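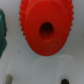 Joris Wouters
Trorkside 設備保全担当

土曜の夜間運転で、アームがノブを置く手前で保護停止しました。カウンタは714サイクル目、エラーは把持力の偏差です。前回の停止は700サイクル目だったので、間隔がかなり短くなっています。グリッパーはTarka、制御側はGraliaです。赤いノブは外周にギザギザがあり、中央に穴があります。爪がギザギザの山に乗るか谷に入るかで把持幅が変わるのが原因ではと考えています。同じ症状の方いますか。

tarka_user34
うちもTarkaですが、その程度の差では偏差エラーは出ません。先にケーブルを疑います。ハウジング左側のコネクタ、手首を回したときに引っ張られていませんか。

Joris Wouters
コネクタは増し締め済みです。青い部品のときの姿勢を貼ります。

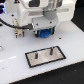 青い部品とグリッパー、左側が問題のケーブル

Pieter Aerts
ケーブル説には反対です。断線気味なら通信エラーが先に出るはずで、把持力だけずれるのは変です。うちでは爪のパッドの摩耗でした。2,222サイクルで交換しています。

tarka_user34
通信線と信号線が別なら、把持力だけずれることもありますよ。パッド交換の前に、ケーブルを固定し直して一晩回してみては。

Pieter Aerts
一晩無人で回すのは勧めません。停止しないで部品を落とすほうが怖いです。やるなら速度を落として、人がいる時間に。

Joris Wouters
無人運転は止めました。復帰のとき同僚がリセット前に手を入れかけたので、手順書も「非常停止を押してから」に直しています。パッドはVanhoveに発注したところです。届くまでは昼間に低速で回し、ケーブルの固定だけ変えてログを取ります。

tarka_user34
了解です。ログには手首の角度も入れておいてください。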